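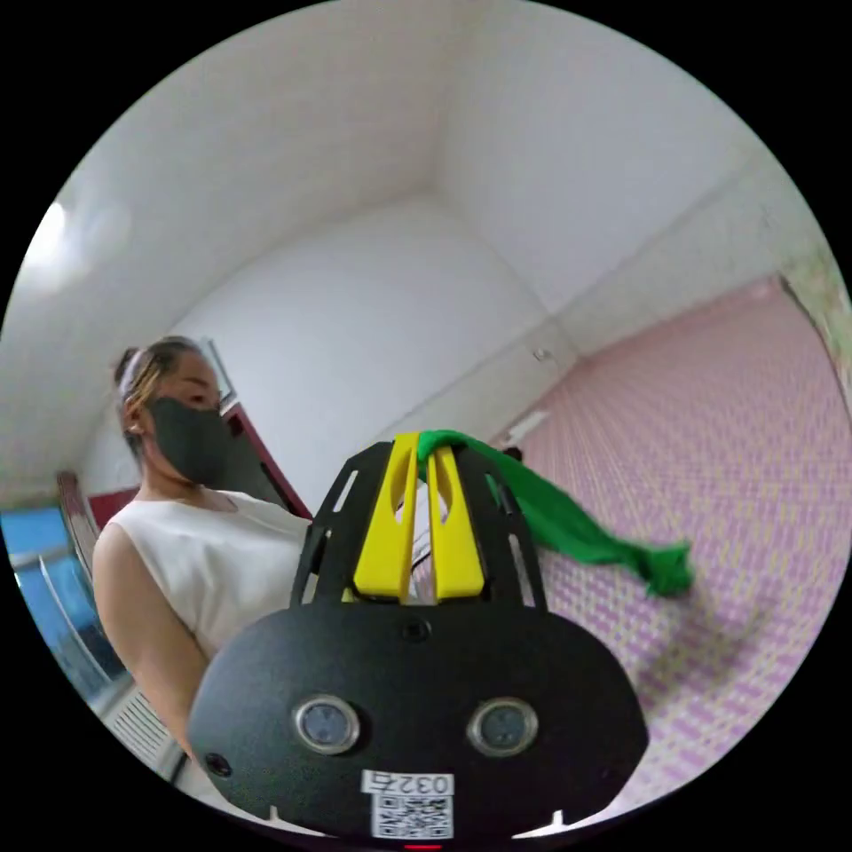 One reader wrote to me that she sneezes for two days after every big sorting of the cupboards, and she wanted to know if it must be like this. I answered her that no, it must not, but you have to prepare yourself before you prepare the cupboard.

Home Kitchen Storage Cleaning Workshop Ask a question

28th June, by Fikri Jugah

First the hair. Tie it back tightly, and use a thin band in front if you have short pieces that fall down. Once you have dusty hands you will not want to touch your face any more.

Then the mask. A fabric one is comfortable for ordinary house dust, and it should cover the nose, the mouth and also the chin. Wash it the same evening. For old plaster, mould or sanding, fabric is not enough, and you must buy a proper dust mask. In Tambunan the hardware shop sells them in packets of 6.

Wear something light which you can wash hot. I prefer no sleeves, as long sleeves pull small things from the table — I lost a good sugar bowl in this way.

Put everything from one shelf on the table and finish it before you open the next. Wipe with a damp cloth, never a dry one, and rinse the cloth after each shelf. Begin from the top. My mother in Pradau began from the bottom all her life and cleaned the bottom twice.

Things you want to keep go on the left, things to give away on the right. When you cannot decide, put the thing in a box, write the month on it and close it. I have still one box from May, and I did not open it until now.

Leave the cupboard doors open for four hours before you put the things back. If the shelves still smell, a small dish of baking soda overnight will help.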